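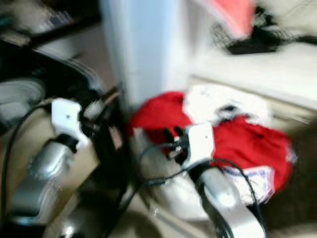
Hsin-yi Kao wrote to us after the last gallery that we always show the arms when they work and never tell how we keep them working, and could we please write down the cable part, as hers keep pulling out at the same place. She is right. The cable part is most of the job, so this page is mainly on that.

My name is Marek Baláž and I look after the two-arm cell at Konaslow. We call the cell Neleo. It handles clothes and other soft cloth. In the picture the left arm is off to the side of the red garment, with the white cloth lying on it, and the right gripper is down in the fabric. On each arm a black cable runs on the outside of the forearm, and these two cables are what I will describe.

How the cable is led

When the cell came to us, the cables were fixed tight along the whole arm. It looked tidy, but the wrist turns more than the elbow, and a tight cable has to take this turning in one short place. In our case the short place was the connector behind the gripper housing. We changed three connectors before we understood it.

Now we do it in another way. The arm is first moved by hand to the farthest position it will use, with the wrist turned fully to one side. Only then we fix the cable, first at the shoulder and after that at the wrist. Between these points it may hang in an open curve. After this we turn the wrist fully to the other side and look if the curve touches the table or the second arm. If it touches, we take back 40 mm and try again.

Please do not use the hard plastic ties from the drawer. They cut into the outer cover -- slowly, so you see it too late. We use soft hook-and-loop strap, and I replace it when the hooks are full of lint.

Lint

Cloth gives a lot of lint, and red cotton is the worst we had. It collects at the root of the fingers, where you do not see it with the fingers closed. I open the gripper fully, switch off the power, and clean with a dry brush from the inside to the outside. Compressed air is not good for this, it pushes the lint deeper. My colleague at Starkow uses a small vacuum cleaner with a brush end and is satisfied with it.

If the fingers close unevenly after cleaning, run the zero routine again before you change any force value. I once spent a whole afternoon with the force values, and it was only the zero position.

What I write in the log

Each cell has a paper notebook. I write the cycle number, which side, and what was done, nothing more. The last entry for the right side is from 03/04/2021: cycle 577, new strap at the wrist, fingers brushed, zero routine done. The left side had the same work at the same time, because I prefer that both arms have the same age of parts.

Still open

The thin wire at the right fingers has no good path yet. A clip from Auer was too stiff and we removed it. Hsin-yi, if you have a solution for this wire at your place, please send me a drawing -- a pencil one is enough.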